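Seltdale Neighbours Help Board
Home > Hobbies and crafts > Puzzles and games

Big jigsaw, shared dining table, how do I keep it safe between sessions?
Posted by greenkettle, 25th February

I was given a large Imwood jigsaw for my birthday, the one of the harbour with all the fishing boats. I haven't done a proper one since I was at school and I've got keen on it. The trouble is that our dining table is the only flat surface big enough and we eat at it every evening.

So far I've been building it on the back of a roll of lining paper and sliding the whole lot on to the sideboard before tea. It has come apart at the same corner every time. I have the border finished, most of the sea wall, and one boat. What is left is mainly sky and water, and all the loose pieces are in the box lid, where they get mixed up again as soon as I move it.

I've looked at the felt mats you roll up round a tube and at the flat boards with drawers. MacDonald in the precinct has a Cisura board in the window but it is more than I wanted to pay, and I don't know if it would fit on the sideboard anyway. The sideboard is quite narrow.

What I would like to know:

Are the roll-up mats any good, or do they bend the pieces?
Is there something cheap I can use as a board?
How do people sort sky? I have what feels like 200 pieces of plain blue and I am getting nowhere.
If there is a piece missing at the end, will the maker send one?

There is a cat in the house, so anything left uncovered is at risk. I can't shut the dining room because it has no door.

Thanks for any help.

Replies

marrowfat
Posted 2 hours later

Get a mat. They are fine. Mine is green felt and I roll it up when people come round. It doesn't hurt the pieces. You do need to roll it tight or they slide down to one end.

Can't help with the sky, I don't buy ones with sky.

thursleylane
Posted the next day

I've done jigsaws every winter for a long time and have tried most ways of storing them, so I will take your points in the order you put them.

Roll-up mats. They work for a puzzle that is cut tightly. With a loose cut, the joined part opens up as it goes round the tube and you spend the start of every session pressing it back together. Imwood puzzles are a mixed lot in this respect. The older ones in the deep boxes are tight enough that you can pick up a corner and the rest comes with it. The newer ones are looser. Try lifting a small joined section by one edge. If it holds, a mat will do. If it drops apart, you want something flat. From what you say about your corner coming away, I would guess yours is one of the looser ones, although lining paper is so floppy that it isn't a fair test.

If you do buy a mat, unroll it the day before you first use it and put some books on the ends, or it will keep trying to curl. Roll with the puzzle on the outside of the tube or the inside according to the leaflet, as they differ. Do not leave it rolled for weeks. I left one rolled over a summer and a few of the pieces had taken on a slight curve. They did flatten under a heavy book.

Cheap boards. A sheet of hardboard from a builder's merchant is the usual answer and it is what I use. Measure the finished size printed on the side of the box and add a hand's width all the way round. Ask them to cut it for you. Smooth side up. Rub the edges down with sandpaper and put masking tape along them, or they shed bits on the carpet and catch on your jumper. A large picture frame backing will do as well if you have one that is stiff enough. Foam board from a craft shop is lighter and easier to lift but it dents if you lean on it with your elbow.

Before you have anything cut, measure the sideboard too. It does not matter if the board hangs over the front a little so long as the weight is well back and people aren't going to catch it walking past. If it is too narrow even for that, the board can go under a bed or a settee. Check the gap first. I had to take mine back and have a strip cut off the side because I had measured the gap at the front of the bed, and there is a bar across the middle that sits lower.

For the cat, put a second sheet of something on top. I use an old cork noticeboard, cork side down, which grips the pieces slightly and stops them moving. A folded blanket would do, although a cat will very likely sleep on it. Two bulldog clips on each long side keep the two sheets together when you carry it. Carry it level and have somebody else clear the way.

The Cisura board is well made and I have used one at a friend's house. The drawers are handy. It is heavy, though, and the surface is quite slippery at first. I wouldn't buy it for a first puzzle. If you are still doing them next year you could think again, and they do come up second-hand.

Sorting sky. Stop looking at the colour for a while and sort by shape. Most pieces have two knobs and two holes, and of those some have the knobs opposite each other and some have them side by side. Then there are the ones with three knobs and one hole, the reverse of that, and the odd ones with all knobs or all holes. That gives you 6 piles, which is enough. Put each pile on its own tray or plate. Then when you have a gap, look at what it needs and go only to the pile that could fit.

Lay the pieces out in rows, all facing the same way round, so that you are comparing like with like. It takes an evening and feels like a waste of one, but you get it back. Within each pile you can then put the paler ones at one end and the darker at the other. Skies are nearly always paler near the horizon. Water is the other way about in most harbour pictures, with the darker part close to the boats.

Work outwards from things you have already done. In your puzzle there must be masts going up into the sky. Any piece with a bit of rope or mast on it is worth pulling out first, and it gives you something to build the plain blue on to. Gulls too, if it has them.

Missing pieces. Look in the vacuum cleaner first, then inside the box under the flaps, then trouser turn-ups and the underside of the cat's bed. If it really is missing, write to the maker and ask. Some will replace the whole puzzle if you have the receipt, and some only give you a credit. Very few keep single pieces. I wouldn't assume either way until you hear from them, and keep the little slip of paper from inside the box, as it may have the batch number on it.

greenkettle
Posted later that day

Thank you both. I lifted a section of the sea wall and it fell straight to bits, so no mat for me. I will go and ask about hardboard. The settee has plenty of room under it.

oddbins31
Posted some days later

Agree with the hardboard. I'd only add that you should think about what goes under the pieces as well as what is under the puzzle. I used baking trays for sorting and the pieces were easy to tip back into a bag by accident, so now I use the lids of shirt boxes, which have a decent lip and will stack. Write on the end of each one in pencil which shape is in it. With a small table you can then have just one lid out at a time and leave the others on a chair.

Freezer bags are useful for anything you have put to one side. I keep edge pieces in one until the border is finished, and then anything left in it that I thought was an edge and wasn't gets looked at again.

The library in Seltdale has a swap shelf near the returns desk. You leave one and take one. They don't check the contents, so you may get one with a piece or two gone, but people usually write it on the box. Puzzles of about the size you are doing turn up there fairly often, and it saves buying new ones while you find out what sort of picture you like. I would steer clear of anything with a black background to start with.

Lighting matters more than people think. I moved a reading lamp to the left of me and low down, and the cut edges threw small shadows that made the shapes much easier to see. If you get glare off glossy pieces, move the lamp and not the puzzle.
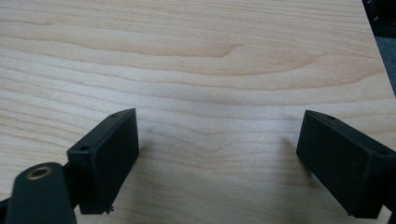
Sorting goes faster on a plain background, so it is worth putting a cloth down even if you have a good board for the puzzle itself. Any old sheet will do if it is one flat colour and you can pull it tight. For blue pieces I use cream or grey, and for a picture with a lot of sand or stone in it I use dark green. A bare wooden top like the one in the photo is pale enough for sky, but the wavy lines in the grain give your eye something else to follow, and beige or tan pieces would be hard to pick out against it. Clip the cloth to the table so it can't be dragged off by the cat, and shake it over a tray when you have finished for the night in case there is a piece caught in a fold.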